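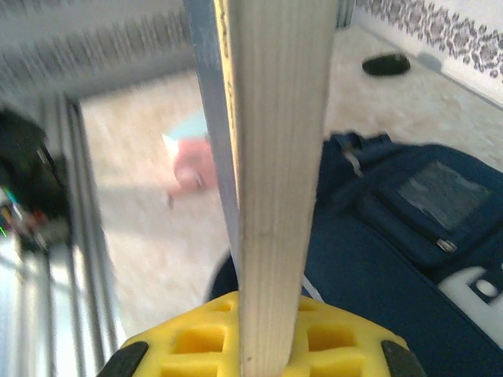
## The stick theory of tidying

Wilma Mowat swears by a long wooden stick. Anything that ends up on the floor out of reach, she says, you fish out with a stick, and you never get down on your knees again. She told me this in April and I've been arguing with her in my head ever since.

A plain stick pushes. It doesn't pull. I spent 11 minutes one evening chasing a sock under the bed and got it as far as the wall, where it stayed until I moved the bed.

Fergus Purves says I need a hook on the end, or a bit of tape. Fine, but now it's a tool, and Wilma's whole pitch was that any old stick would do.

I'll give her this much: pale wood is easy to spot against a dark closet, and it weighs next to nothing. On a speckled beige floor, small pink and blue things show up well enough too, so at least you know what you're aiming at.

I'm keeping mine behind the door for another month. The sock's partner is still missing.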